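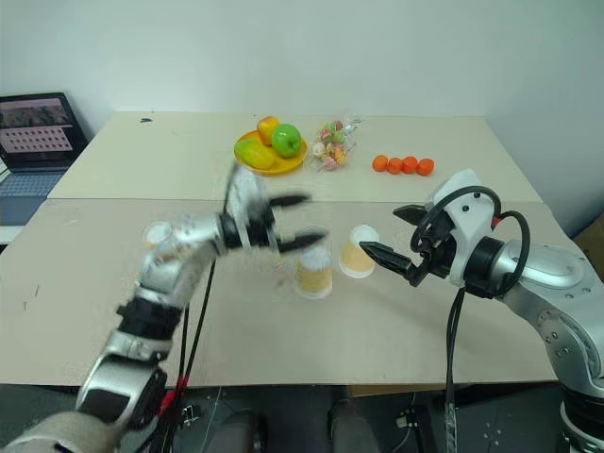
Shop Notes: Getting Two Arms and a Few Cups to Behave for a Student Project
Print | E-mail this page
41 shares | 6 comments

My nephew's robotics club wanted household tips from me because I have spent most of my life fixing kitchens and benches. I said yes before I understood that the household task was moving paper cups. I have watched a good deal of it now, and I still would not trust a pair of arms with a glass I liked. The tips below are for parents, teachers and anybody else who gets roped in. Some of them work at the kitchen table too.

Cover the table first

Cardboard is the cheapest work surface there is. It takes a pencil mark, it dulls the shine, and when it gets ugly you turn it over. Cut it with a sharp knife against a metal rule. Two big sheets butted together do fine, but tape them on the underside. Tape on top makes a lip, and a cup that slides into a lip goes over.

Expect scuffs. The club spent half an afternoon arguing about whether scuffs matter. Unathi Hendricks, the faculty adviser, let them argue and then had them wipe the cardboard with a dry cloth and carry on. Don't use a wet cloth. Cardboard that has been damp dries with a wave in it and you'll be chasing that wave for a week.

Paper cups: buy more than you think

The club bought a sleeve of 300 in September and I laughed. I've stopped laughing. A paper cup keeps its shape for a while, then the wall goes soft where it gets pinched, and after that it behaves like a different cup. The students kept blaming their code. I picked up the cup and put my thumb through the side of it.

Set them upside down. The rim is the widest part, so it makes the better foot, and a cup standing that way is harder to knock over. Same thing in your cupboard, by the way, though I'd line the shelf if you're going to store cups on their rims.

Leave finger room between them. If you can't get your own hand down around a cup without brushing the next one, a machine won't do it either. Start each cup on a light pencil mark. "About where it was last time" is how you lose a whole evening.

Fruit, candy and other temptations

Every team likes to dress up its table with everyday things. Fine. I have opinions.

Put fruit on a plate with a rim. A round apple on a flat board will find the floor. A mango sits better on its side and doesn't care much about being leaned on a plate edge. Swap real fruit out before it goes soft, and wash it before anyone takes it home to eat. Somebody will.

Wrapped candy stays in the bag with the top folded under. A clear bag is handy when you want to know what's left without opening it, and a nuisance for any camera that has to make sense of the shine. The Lollent team at the spring meet took theirs out and lined the pieces up one by one, which looked lovely until a sleeve went across them.
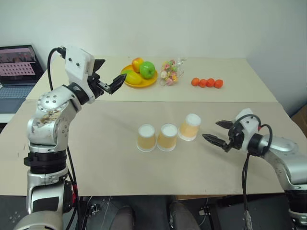
Small round things go at the back, up near the wall, where a roll has somewhere to stop. If they keep wandering, press a tiny dab of poster putty under each. Pick it off the same day or it leaves a grease spot on the cardboard.

Cables

This is where I get cross. I have been in restaurant kitchens with better cable habits than most student workshops.

Give every moving cable enough slack to reach the farthest place the arm goes, then tie it at the joint with hook-and-loop strap. Skip the plastic zip ties. They get pulled too tight and they leave a sharp end that will open up your knuckle. Move the arm by hand through its whole reach, power off, and watch the loop. If it snags once it will snag again with people watching.

On the floor, run everything to one side, away from feet and chair legs. A strip of old carpet laid over the run works well and costs nothing. The club's first answer was a sign that said WATCH YOUR STEP. I don't think much of signs.

Cleaning the machinery

Smudges on a metal shell come off with a barely damp microfiber cloth and one drop of dish soap. Power off, plug out, and keep the cloth away from the joints. No spray bottles. I caught a boy with glass cleaner and we had words. Gripper fingers want a wipe before each session, as candy sugar and fruit juice travel farther than you'd expect.

If a stain won't lift, leave it. It's a club project, and the Khumalo kids took a ribbon last year with an arm that looked like it had been dug up.

Does any of it work?

Depends who you ask. The project sheet, which they call Sadilura for reasons I was told and forgot, says the point is to record the same small job over and over until the arms can do it alone. One student worked out that at a try a minute you'd get 1,440 tries in a day. I asked who was going to stand there at four in the morning putting the cups back. He hadn't got to that column.

My own view is that a ten-year-old could stack those cups while eating a sandwich. Hendricks says I'm measuring the wrong thing and that the kids learn from the resetting, the log sheet and the failing. Maybe. They do keep a cleaner table than they did, and two of them can now cut a straight line in cardboard, so I'll allow that much.

A few odds and ends

Keep the laptop to one side with the screen turned so the person at the table can read it. Hinges don't like being bumped, so don't park it where an arm swings.

Tuck chairs in or push them well back. Halfway is the worst.

Sessions of up to 2 hours are plenty. After that they get sloppy and start nudging cups by hand when they think the adviser isn't looking.

Put a cardboard box by the wall for worn-out cups and empty it when you leave. The Barine workshop let theirs go over a school break and had ants.

Write the day's trouble on the log before packing up, in pencil, in words a person can read. "Weird again" was the whole entry one evening, and I'm still waiting to hear what was weird.

Print | E-mail this page
6 comments

Related tips
Getting Poster Putty Off Painted Walls
Which Knife for Cardboard, Which for Carpet
Shelf Liners Compared
Fruit Flies in the Classroom
Hook-and-Loop Strap by the Roll: Worth It?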